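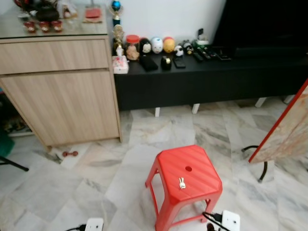
Brarnero opens living room storage showroom in Rorville

Furniture maker Brarnero will open a showroom in Rorville this September, with a range of cabinets and low television consoles made for family living rooms. The range is called Zivero and goes on sale the same morning.

The showroom is laid out as a set of ordinary rooms, each with a tiled floor and plain white walls. Visitors can open the doors, sit down and put their own things on the furniture to see how they fit.

Zivero was planned after the company spoke to 347 households about what they keep in the living room and where they put it. Most said the top of the television unit was the place where things ended up. Figurines, jars, sports trophies and presents from relatives were all mentioned, along with keys and post. Many people said they did not want to put these things away. They wanted somewhere to stand them where they could be seen and where dusting did not take all morning.

"People told us they had bought a unit for the television and then found it was a shelf as well," said Ilari Juntunen, head of design at Brarnero. "A row of little figures along the back, a trophy at the end, something in a jar. We drew the new consoles with that in mind. There is room at the back for the row and room at the front for whatever gets put down during the day."

The consoles are long and low and come in black or white. They stand on short legs, so a broom or a flat mop head can go underneath. The top is one flat surface from end to end with no raised lip, and it can be wiped in one go once the ornaments have been lifted off.

The matching cabinets are taller and come in a light oak colour. Each has a wide drawer at the top and a larger door below, both with flat fronts and no handles. The drawer is meant for smaller things such as place mats, candles and spare batteries. Behind the door there are two shelves, and the upper one can be moved to take tall boxes or bottles.

A clear glass sheet can be ordered for the top of any cabinet. Brarnero suggests it for homes where the cabinet is used for serving tea, with the pot and cups left out between visits. The glass is cut to size at the Bednarek workshop, which also makes the doors for the range. It rests on small clear pads and can be taken off by two people for cleaning.

The company is also giving out a short printed guide to arranging a display on a low console. Its advice is simple:

Put the tallest pieces at one end, next to the cabinet, where they are less likely to be knocked.

Keep figures of a similar height together in one line.

Leave a gap in front of the television so that nothing covers the bottom of the screen.

Use lidded jars for sweets, nuts and dried fruit.

Clear the front of the console once a week and put back only what belongs there.

"It is not a set of rules," said Juntunen. "My own console at home has a line of cats on it and I have no plans to move them. The guide is for people who have just moved in and have three boxes of ornaments on the floor."

Cabinets and consoles are sold separately or as a pair. They are delivered assembled, apart from the legs, which are screwed on in the customer's home. Delivery in Rorville and the nearby villages is included in the price, and the delivery team will take away an old unit if asked when the order is placed. All pieces have a guarantee of 5 years. The glass tops are covered against faults but not against chips or scratches.

The showroom will be open from 10 in the morning. There is parking behind the building and a level entrance from the car park.

About Brarnero

Brarnero makes storage furniture for living rooms, halls and dining rooms. Its furniture is designed in Rorville.

Notes to editors

Colour samples, measurements and a copy of the display guide are available from the Brarnero press desk. Interviews with Ilari Juntunen can be arranged on request.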